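We use cookies to keep you logged in and to remember your settings. OK | Manage

Wevbridge Home Forum > Kitchen and Pantry > Plastic bags: fold, stuff or toss?

rurnirance
OK, I need opinions from people who have this under control. I've got a drawer full of thin grocery bags and it won't shut anymore. The printed fruit ones from the produce shop are the worst offenders, because they're so cheerful I can't throw them out (mine wish you happiness every day in big red characters). My counter is dark marble and slick as anything, so whenever I try to fold one flat it skates away from me and puffs back up.

Do you fold them? Stuff them in a bag of bags like my mother did? I have 100 in there easily and I use maybe 2 a week.

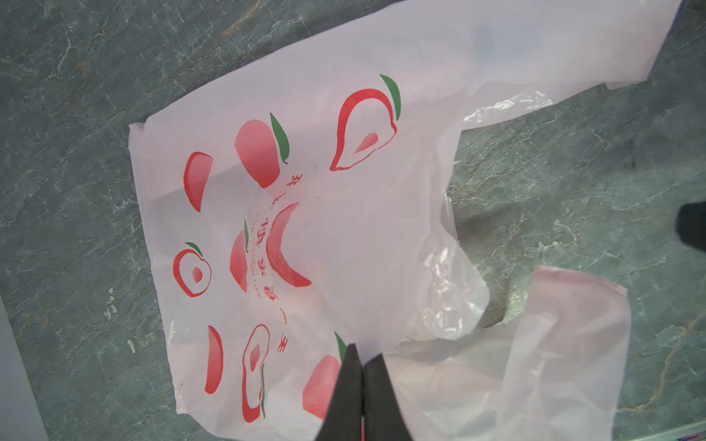 Can you fold a thin T-shirt bag without it popping open again?

Press the air out from the bottom toward the handles, fold it lengthwise into a strip, then roll it up and tuck the handles in.

That's what the card from the Ranetby folding class says, anyway. I must have done it 20 times last night and I'd give myself a pass on 4 of them. So tell me what I'm doing wrong!

4 replies | 2 shares

Donnie Pringle
You're doing it wrong by doing it at all, in my opinion. I folded mine into little triangles for a whole winter and my wife asked me if I was feeling OK. A bag is for carrying stuff. Keep a few, take the rest back to the store bin, go live your life.

If you have to keep them, just stuff them. It takes one second.

setiawan_k
Gotta disagree with Donnie – stuffing is how you end up with a drawer that won't shut. When you pull one out, six come with it.

Rurnirance, try a dish towel under the bag. I have stone counters too (gray with rusty spots, the previous owners picked it) and static plus a smooth surface is a terrible combination. On a towel it stays put and you can lean on it to get the air out. Start with the side pleats, too. If those aren't tucked back in where they were at the factory, you'll fight it the whole way.

Also, are you emptying them all the way? I found a receipt and a very sad lime in one of mine back in November.

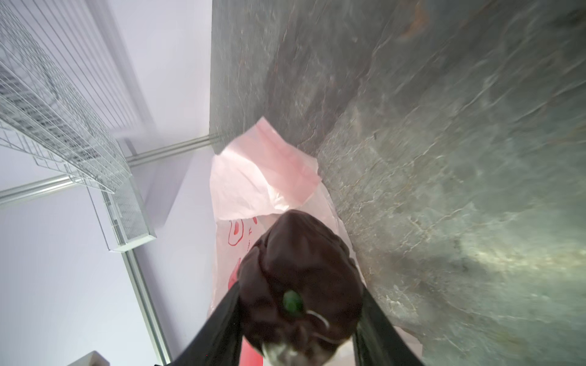
Pink bag against the wall, with something dark brown bundled up next to it.

rurnirance
Setiawan, the pleats!! I've been ignoring the pleats completely. Going to try that tonight with a towel.

And no, I'm not always emptying them, guilty. My real problem is that I come home, dump everything on the counter, put the peppers in the fruit bowl (I know, I know, they go in the fridge, I like looking at them) and the bag just stays where it landed until I need the space.

Donnie Pringle
Peppers in the fruit bowl is a bigger issue than the bags, if you ask me. They go soft on you.

setiawan_k
Mine last fine out on the counter for a few days if I don't wash them first. I like a yellow and an orange one out where I'll remember to cook them. To each their own, Donnie. 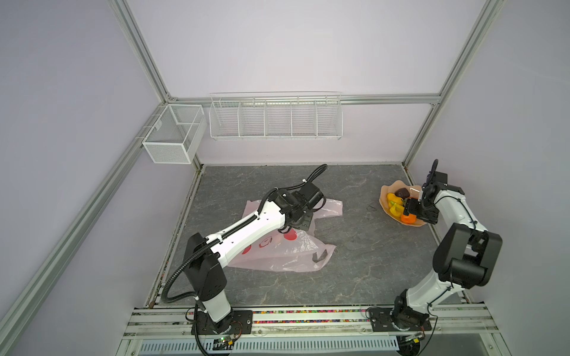
Peppers in the woven bowl, bag on the counter.

ranetby_mo
Jumping in on the storage part. Whichever way you fold them, don't use a deep drawer. I have a wire basket with dividers up on the wall and the rolled bags stand in one section like little socks. When that section is full I quit saving them. The rest go back to the store.

I roll, by the way. Triangles are cute but I ran out of patience with the last little flap.

rurnirance
Oh I like the "when it's full, quit" rule. A wall basket I could do. Did you screw it in or hang it off something?

ranetby_mo
Hung it off a rail with hooks – I rent, so no holes. Get one with sections that aren't too wide or everything slumps over.

Donnie Pringle
Fine. I tried the roll with one from under the sink. The handles are a pain, do they go inside or around the outside?

setiawan_k
Around the outside, then tuck the end under. Welcome back, Donnie.

Like (20) | Share | Reply

Get the Wevbridge newsletter in your inbox. Enter your email to sign up.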